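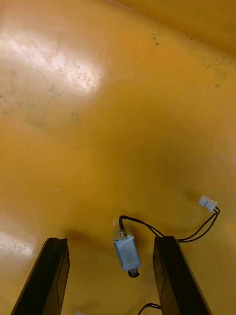 Chapter 4
Comparing Parallel Grippers on Small Parts

4.1 Scope of the chapter

A gripper data sheet lists stroke, closing force and mass. These values are enough to reject a gripper that cannot do a task, but they say little about which of two suitable grippers will do it better. The difference usually lies in the jaw surface, the shape of the fingertip and the way the controller ends the closing motion. This chapter sets out a procedure for measuring that difference.

The running case is the bench comparison carried out by Eun-ji Hwang and Baltasar Lagos at Detance. Four grippers were mounted in turn on the same arm, and each made 120 attempts on every part in the set. The Plikum controller was kept throughout, with its speed limits unchanged.

4.2 Choice of test parts

A part set made up only of blocks and cylinders favors wide, flat jaws. The set should include at least one part with attached wires. A small push-pull solenoid is a good choice: the body is rigid and has flat sides, while the leads and their connector are free to move. A lead may lie across a fingertip before the jaws close. If it is then trapped between jaw and body, the grip force reading can look normal even though the hold is poor.

For this reason a trial is scored on two separate items — the hold on the body and the position of the leads. Combining them into a single pass mark hides the cause of failure.

4.3 Work surface and wrist camera

A glossy surface reflects the lamps into a wrist camera, and the bright patch shifts as the arm moves. Dust and scuffs add small dark marks that a simple threshold may report as parts. Record the lamp positions before the first trial and keep them fixed. Section 4.6 gives the method used by Yi-chun Tsai to mask glare without losing the edges of metal parts.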